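4.3 Recording a vocal track with the Granow 2

Read section 4.2 (Connecting a microphone) before you start. The steps below assume that the Bekik editor is installed and that the interface appears in its device list.

1. Turn the MONITOR control fully down.
2. Connect the microphone to input 1 and press 48V if it is a condenser type. Wait five seconds for the supply to settle.
3. In Bekik, open Session > New and choose the Mellor template. It creates one mono vocal track and one stereo backing track.
4. Drag the backing file on to the stereo track.
5. Arm the vocal track. The ring on input 1 turns amber.
6. Sing the loudest passage of the song and raise GAIN until the meter peaks at around -10 dB.
7. Raise MONITOR to a comfortable level.

CAUTION: Do not connect or remove a microphone while 48V is lit. Loud clicks can damage headphones and hearing.

Note: If you hear your voice twice, switch off software monitoring under Settings > Audio.

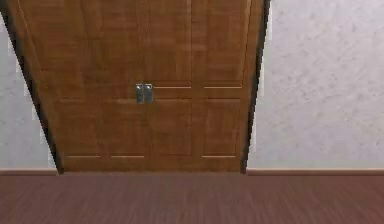

Page last changed: December 2025 | Manual set: Granow 2 | Section 4.3

8. Press RECORD on the front panel. Bekik gives a two-bar count-in, which is not recorded.
9. Press RECORD again to stop. The take is saved in the session folder.
10. To record another take, return the cursor to the start and repeat steps 8 and 9. Earlier takes are kept in the lane below the track.

Note: A session holds up to 1,315 takes. When the limit is reached, RECORD flashes and no new take can be started until old ones are deleted.

Joining takes

Select the part you want in each lane and press J. Bekik adds a 3 ms fade at every join. Longer fades can be drawn by hand.

Sessions made with Flonesow open without their lanes. Export each take as a WAV file first, then import the files as described in section 4.5.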